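Jolunum table-clearing set -- README

Hi! I put this set together for our robotics club's fall project, and it's the first one I've cleaned up enough to share. Last update: November 18, 2021.

What you get: 2408 clips of everyday stuff being picked up and put down. 1774 are for training, 300 for checking as you go, and the rest are held back for the December contest (please don't peek at the Maltar folder -- I mean it!).

Each clip has its own folder with the video, the jaw opening over time and a one-line task note. The Riviere loader reads all of it, but update first, the old version flips left and right.

Clear bottles are the hardest thing in here by far. My first grasp model kept closing on whatever was behind them, so I left the tables messy on purpose.

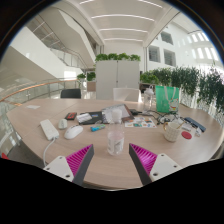 Jaws open on either side of the bottle, mice and power strip farther back.

Known problems: a few task notes say "cup" when they mean "mug". I'm fixing those as I find them, so send me the clip number if you spot one!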